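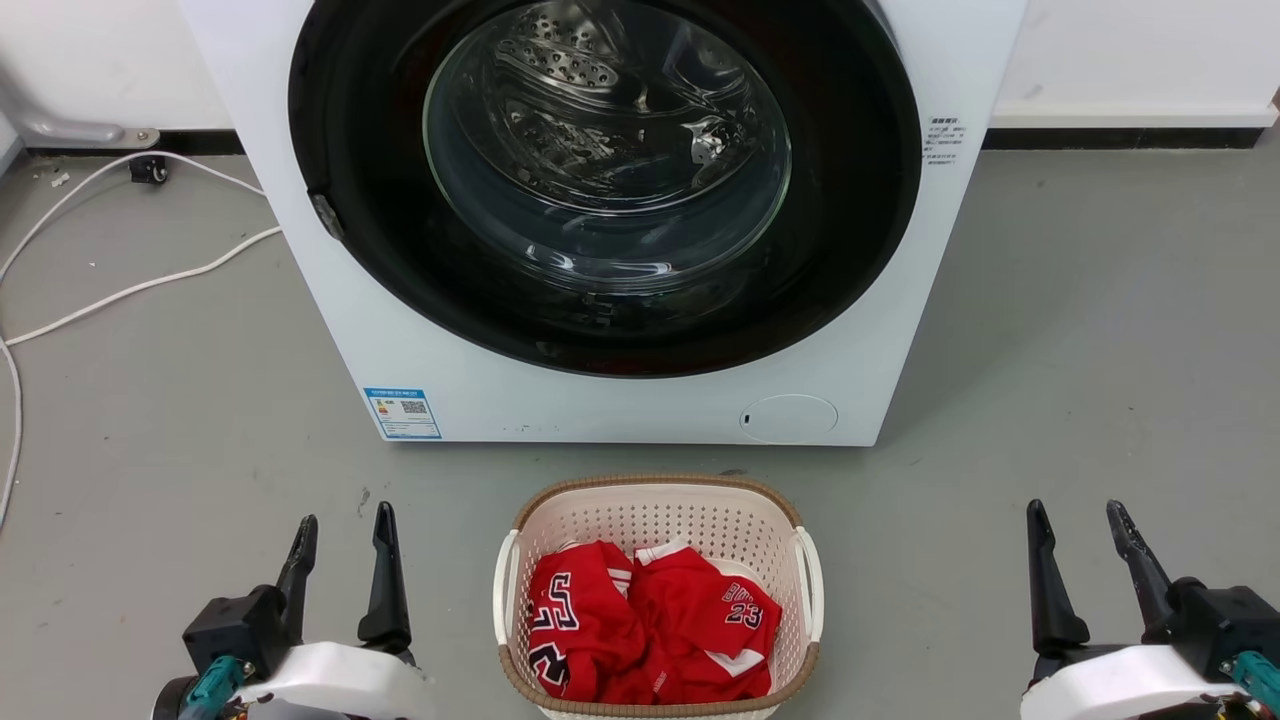

Home | News | Products | Service | Press | Contact

Sinda opens shared laundry room at Hopkin housing site

HOPKIN, May – Sinda has completed the fit-out of a shared laundry room at its Hopkin housing site. The room serves 61 apartments and opens to residents on Saturday.

Washing is done in front-loading machines installed at floor level on smooth gray concrete. Walls are painted white with black baseboard. Each machine has a filter-access cover at the lower right of the front panel, so routine filter cleaning can be done without moving the unit.

Residents bring laundry in their own baskets. Access is by apartment key, and slots are booked through the building office. The maximum booking is 5 hours per household per week.

Installation was carried out by Cumdale, which also holds the service contract. Cumdale will inspect hoses, door seals and filters after every 2,000 cycles – or once a year, whichever comes first.

The Hopkin room follows a similar project at Stidusport, where Sinda logged 1,149 wash cycles in the first quarter of operation. Booking rules at the two sites are identical.

Press inquiries: Sinda Housing Services, Hopkin office.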